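Subject: Re: [skudura-growers] Seed starting in the back room, trays and watering
List: skudura-growers

Replying to the whole list, as two other people asked me the same thing off-list.

On Monday, a list member wrote:

> I am about to start tomatoes and peppers indoors for the first time.
> The plot at Ketier is too cold to sow anything direct until May at
> the earliest. My questions are what to use under the cell packs, how
> often to water, and when to pot up. Last year I bought seedlings at
> Serkberg and half of them were leggy and fell over. I would like to
> do better than that. I have a south window but it is not very bright.

I have been starting seeds indoors for 19 years, mostly peppers, with tomatoes and a few eggplants. My answers are below, in the order you asked.

1. What goes under the cells

Get something with real sides. The thin black trays from the garden center crack at the corners after one season and then you find the water on the floor. A deep plastic bin with rounded corners is easier to scrub and you can lift it when it is full. Mine get washed with dish soap and a little bleach before each sowing. Light colors are better if the bin sits near a lamp, though I would not throw out a dark one for that. 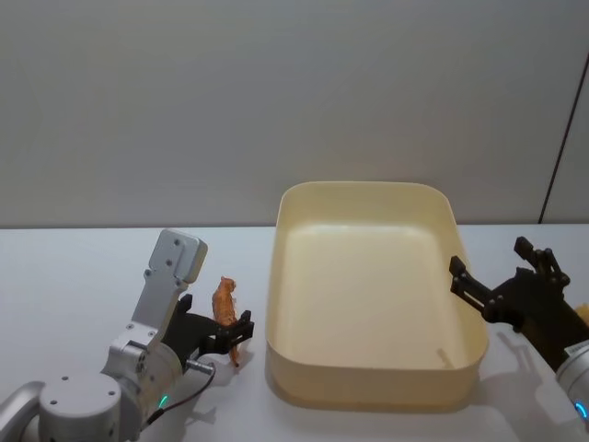

2. Watering

Water from the bottom. Pour half an inch into the bin, leave it for 20 minutes or so, then tip out what has not been taken up. Once the seeds are up I do this every 2 days, less if the room is cool. Lift a cell pack and feel the weight before you pour anything. The surface can look pale and still be damp underneath. Most of the seedlings I have lost were lost to too much water, and the first sign is a pinched brown stem at soil level. Once you see that, take the plant out and run a small fan on the rest.

3. Light

A dim south window will give you the same leggy plants you bought. Use a plain shop light and hang it so you can raise it. I keep mine 4 inches above the leaves and leave it on from 6 in the morning until 8 at night. Brush your hand over the tops once a day when you walk past. It does seem to make the stems thicker, or I have convinced myself that it does.

4. Potting up

Wait for the second set of true leaves. Tomatoes can be buried right up to the lowest leaves. Peppers should go in at the depth they were already growing. I use the Skála mix with a handful of perlite added – the bag says it is ready to use but it packs down hard by the third week.
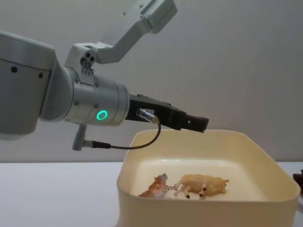
The other thing with potting up is the temperature afterward. They sulk if the room drops below 60 at night, and peppers sulk longer than tomatoes. I move mine off the windowsill for the first week and put them back once there is new growth. Do not feed them in that week either. After that, half-strength fertilizer every second watering is plenty.

As for numbers, sow more than you need. I sowed 24 peppers last spring and nearly all of them came up, but the year before it was barely half from the same packet. Old pepper seed drops off fast. Tomato seed keeps for years in a jar.

I have spare cell packs if you want them. They are the small size, a bit bent, and I can bring them to the next seed swap. Write to me directly about that so we don't fill up the list.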